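Papers > Work and Automation > Section 4
Home Browse Authors Archive Contact
Last updated: July

4.2 What the folding station took over

Management at the Gokitari textile sorting site told us the station would "free up" the folding staff. We treat that phrase with some care. Before the change, four people shared the folding tables and talked while they worked. Now one person feeds garments to the machine, and the others have been moved to sorting, where the pace is set by the belt.

The supplier, Vasseur, lists folding as a solved task. Our own view is more modest. Cloth is a hard material for a machine – it sags, bunches and creases on itself, and a seam does not lie the same way twice. Figure 3 gives a sense of what the fingers have to deal with.

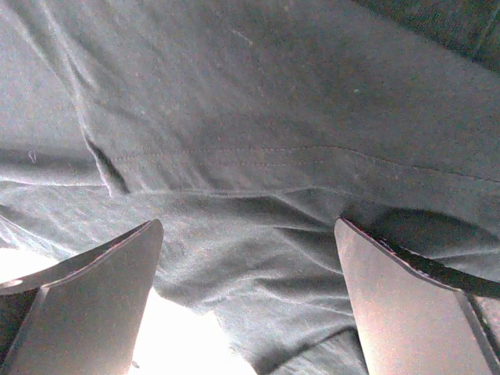

Figure 3. Dark gray cloth with a double-stitched seam, seen from the gripper.

Blandine Lacroix, who has folded at the site for most of her working life, told us that she finds a seam with her thumb before she looks at it. She was never asked about this when the station was planned. Léonie Masson, the shift lead, was asked, but only about floor space and where the power should come in.

The site's target is 1,000 garments per shift. Masson's handwritten log for one shift shows 216 stops in which a worker had to straighten a garment or lay it out again. None of these appear in the figures sent to head office, where a garment counts as machine-folded however many times a person has touched it.

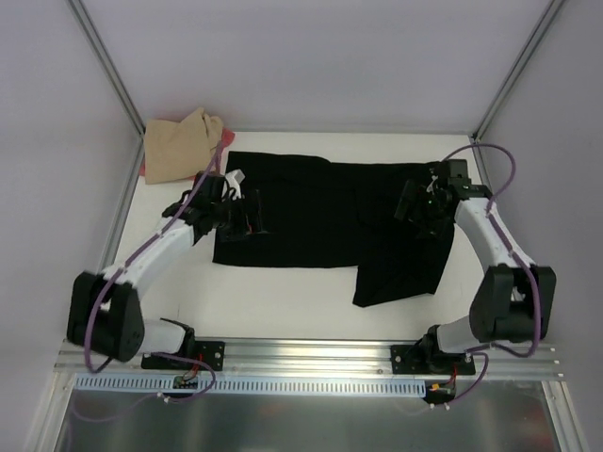 We do not claim that two arms over a table can never match a practiced folder. Our doubt concerns the accounting. The work of laying a garment flat has stayed with people, and it is now paid at the lower feeder rate. Lacroix called it "tidying up for the machine." Earlier work on the Pleltus warehouses found much the same shift, though that study did not look at pay, and we would be slow to carry its results over to cloth.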